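I've listened to true crime shows for years, and I've got a complaint about the way they treat cold cases. It's the middle. Every episode has a strong opening (a body, a road, a town you've never heard of) and a strong ending with sad piano, and in between there's forty minutes of people guessing about the neighbors.

The Drusden case is the one that set me off. If you don't know it, a man was found near the Triretden quarry one August, and it has been open for 26 years. I've heard 3 different shows cover it. All of them spent ages on the strange phone call and the ex-business partner, and not one of them told me whether the evidence from the quarry road was still in storage. That's the part I want to know! Was it kept? Has anyone asked for new testing? Who would pay for it?

The Flekance paper ran a long piece a while back that did it properly. They went through roughly 200 pages of old reports and found two witness statements that had been filed under the wrong case number. It was dull reading for long stretches, I'll admit, and I loved it. The Šimkus file, which had been sitting in the same records room, got a second look because of that article. I don't know if anything will come of it, but somebody opened the box, and that's more than any podcast theory has managed.

I'm not saying people should quit listening (I sure won't). But if a show is going to use a real family's worst day, I think it owes them some boring work - call the records office, ask what's left, tell us the answer even if the answer is "we were turned down."

What I'd like is for these shows to sort what they've got before they start talking. Put what's on paper in one pile, what somebody remembers in another, and what the host cooked up in the shower in a third. Picture it like the three bowls on this table, the pale blue one, the lime green one and the dark teal one, each with a bit of space around it. I'd know which one I was being served from, and I could skip the third bowl when I wasn't in the mood.

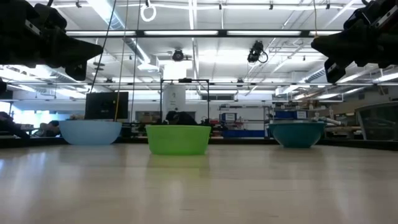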